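Pamville Secondhand Price Notes

README for the Pamville price table, second release

Please read this before you quote a number from it. The first release was passed around as proof that secondhand furniture in Pamville had doubled in price. It proved no such thing, and I'd like this one to be treated with a bit more suspicion.

What it is

A plain table of asking prices for used household furniture: tables, chairs, shelves, dressers and bed frames. One row is one listing as it stood when it was copied down. The listings come from two shops, Galline and Leone, and from the notice board at the Zaravgate market. Prices are in dollars and are what the seller asked. I have no idea what anyone paid.

Columns

item — the seller's word for the thing. A "desk" and a "writing table" may well be the same piece of furniture.
source — galline, leone or market.
asking — the price, with cents dropped.
condition — a grade from 1 to 5, where 5 is best.
colour — as written by the seller. Blank if they didn't say.
material — see below, and don't trust it much.
month — month only. The day was never written down.

About the condition grade

Sellers don't use numbers, so their words were turned into grades by hand. "Good", "very good" and "lovely" all became 4. I am not convinced that any of these words mean anything. Galline calls almost everything "lovely", and its average grade is high for that reason alone. If you must use this column, compare items within one source and leave it there.

About the material column

"Wood" covers solid timber, veneer, and whatever else a seller felt like calling wood. The first release tried to split these up by guessing from photos in the listings. Guessing from photos is a poor way to do it, and the split has been removed. A tabletop can show plenty of grain and tell you very little about what sits under the top surface.

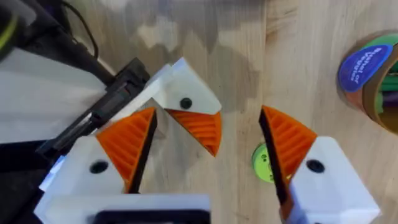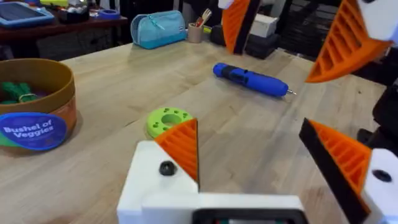 Work surfaces, close up. Neither is graded in the table.

Known problems

The same item can appear more than once. If a dresser sat at Leone from March into April, it was copied twice. Slow sellers are therefore counted more heavily than quick ones, and slow sellers tend to be the overpriced ones. You can see where this goes.

Market listings are thin over winter. Anyone drawing a line through those months is drawing it through very little.

Delivery is included in some Leone prices and left out of others. There is no flag for it. I asked, and got a different answer each time.

Prices over 10 times the usual for that kind of item were checked against the original listing. Most were typing errors and were fixed. The rest were left as they were, ambitious or not.

Changes since the first release

Material split removed.
"Grey" and "gray" merged under grey.
Sets of chairs now marked as sets in the item column. Before this, a set could pass for one very expensive chair, and I suspect that is where the doubling story started.

Use

Free to copy and change. Please keep this file with the table. If you find a mistake, send the row and the reason, and a copy of the listing if you kept one. Corrections without a listing behind them won't be added.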